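Pondalico Desk Power Strip, White and Aqua

Short cord, rounded corners, no ambitions beyond electricity 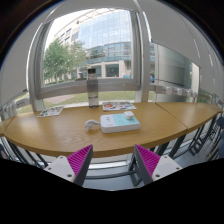
The Pondalico on a wooden table by the window, small cube adapter in place. Bottle and sheets not included.

Most power strips are bought in a hurry and spend the rest of their lives behind a couch with the dust. The Pondalico was drawn up by people at Nondwood who think a power strip might be allowed on top of the table now and then, where a person can reach it without lying on the floor.

It is a white rectangle with thick sides and soft corners. One end of the top is white with small dark slots. The other end is a pale aqua panel that holds the sockets. We are told the aqua is calming. We have had one in the office since May and remain about as calm as we were, but it does look nice next to wood.

The cord

The cord is short. We mention this early, in plain words, so that you don't have to mention it to us later. It suits a table with an outlet close by, and it does not suit a table in the middle of a large room. The plug end is on the bulky side too, so check that it won't block its neighbor if your wall outlet is a tight double. Customers who want to cross a room should look at the Cliruvix floor reel, which has plenty of cord and the looks of a garden tool.

What fits

Small cube adapters sit well on the aqua panel. Larger bricks will fit if you give them an outside position and accept that they may lean over the socket next door. Seat each plug all the way in. Do not plug one strip into another, however tidy it seems at the time.

Keep drinks away from it. A bottle with a proper cap at the back of the table is one thing - an open mug beside the sockets is another, and the warranty has views on the mug.

Cleaning

Unplug it first. Wipe with a dry cloth. White plastic shows pencil, coffee and whatever is on your hands, and the thick sides offer a generous area for all of it. Stickers can be applied to the sides if you must, but keep them off the slots and sockets. They leave a gummy patch when they come off, and we don't sell anything for that.

Ordering

Item number 1000. Sold singly for $37, adapter not included. Orders of 20 or more ship in one carton, with less padding than you'd expect and so far no complaints. Returns are accepted in the original box, which opens at the wrong end.

Related items
Nondwood cable tray, under-desk
Cliruvix floor reel, orange
Kováčik cord clips, pack of 20
Pondalico single-outlet block, white

Reader comments

deskbound_in_ohio: The cord really is short. I read the warning, nodded, ordered it and then moved my desk.

M.T.: Bought for my daughter's craft table. It had stickers on it before lunch. Works fine.

plainpine: Any chance of it in all white? The aqua is growing on me but slowly.

tallcoffee: Define "views on the mug."

Contact us | Shipping and returns | Copyright 2025 Nondwood | Back to top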